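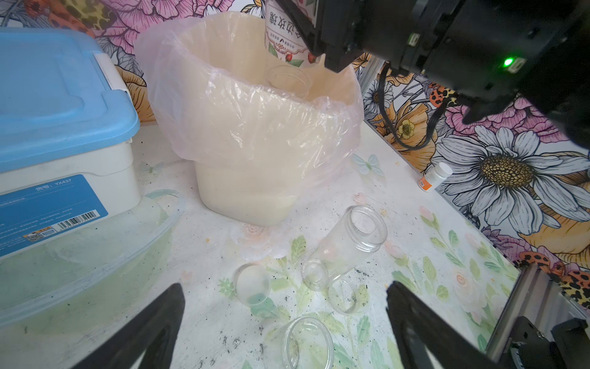

Photo: Krisztina Vida

Apr 10, 2026
Trade desk notebook, tariff model

Reran the import model with the new duty schedule Gergely sent over. 1,903 tariff lines matched first time. The rest of the Stavham list still has old codes in it, mostly farm machinery and processed food, and I have left those out for now.

Main result: a truce of one quarter barely moves the yearly totals. Firms bring orders forward, then the following quarter drops by nearly the same amount. Wayne thinks our storage cost is set too low and he may be right. I had it at 700 per container in the March run. Tried 2,000 and the early ordering mostly goes away, so the result hangs on that one number. Need a proper source for it.

Zoltán asked whether retaliation should start in the same period or one later. Ran both. One later fits the old data better, steel excepted.

To do:
Ask Analyn for the Vergara port fees
Fix table 4, export and import columns are swapped
Send Gergely the list of unmatched codes
Rerun steel on its own with the lag off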